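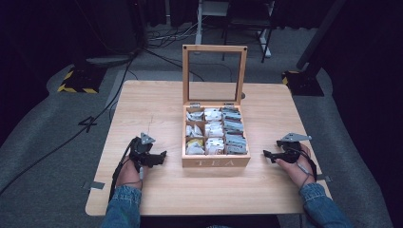
**Local Government Studies / Group project reports**

# Who gets to speak? Public question time at Moltard council

Keisha Alcantara, Fredy Betancur, Chinyere Effiong

We looked at one rule change. In February Moltard council moved public question time from the start of the meeting to after general business, and asked for questions in writing by noon the day before. Wanted to see who dropped out.

**What we did**

Read the minutes for 17 ordinary meetings, both sides of the change. Fredy coded 367 questions by topic and suburb. Paper survey at Pranden library and the Huamán Street shops - 423 handed out, 136 came back.

**Findings**

- Fewer questions from Pranden, which is the far end of the bus line. Last bus goes before question time starts now.
- Planning questions held up. Footpaths, bins and parking fell away.
- Most survey people didnt know about the noon cutoff. A few thought you had to be a ratepayer to ask (you don't).
- Councillors' answers got longer. Keisha thinks thats the written notice, Chinyere isn't convinced.

**Problems**

Minutes before the change don't always give a suburb, so we left those out of the map. Survey was English only. Trinh Đinh offered to translate but we'd allready printed it.

**Still to do**

Interview with Adebayo Edet from the residents' group - moved twice, now after the break. Appendix B (coding sheet) to be added by Fredy.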